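Mornus Handheld Gripper Kit - two finger, build it yourself

Stock: in, ships from the Sevwood shed
Price: $229 plus post
SKU: 1832

Two-finger gripper you carry around by hand. Printed parts, all dark coloured, plus the hardware bag. Same kit we build at our own bench. Glue, screwdriver and camera not included.

In the box
- finger pair, left and right
- contact pads, spare set
- curved arm pieces
- brass threaded inserts, 19 incl. spares
- screws, washers, mounting brackets
- printed build sheet (v3, has the corrected bracket drawing)

Build time - an evening if your iron is hot and you dont lose the washers. Heat the inserts in slowly, keep them square. Check both fingers close flat before you glue any pads. Ye-rin Hyun wrote the sheet, email her if step 3 makes no sense.

Pads wear. Edges go pale and scuffed first, then they pick up lint and threads off whatever you've been grabbing. Pull the fluff off with tweezers, swap the pad when the rim starts to go.
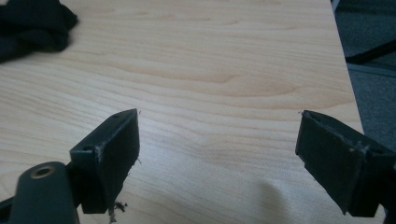

Cloth is the worst for it, hard plastic parts hardly matter. Spare pads sold seperately, ask for the Gbeho set, the older Sinier ones are a different hole spacing and wont fit.

Local pickup OK most afternoons, ask for So-yul Myung. Closed first half of July. Returns on unopened hardware bags only - printed parts we'll just reprint if one's cracked, send us a photo.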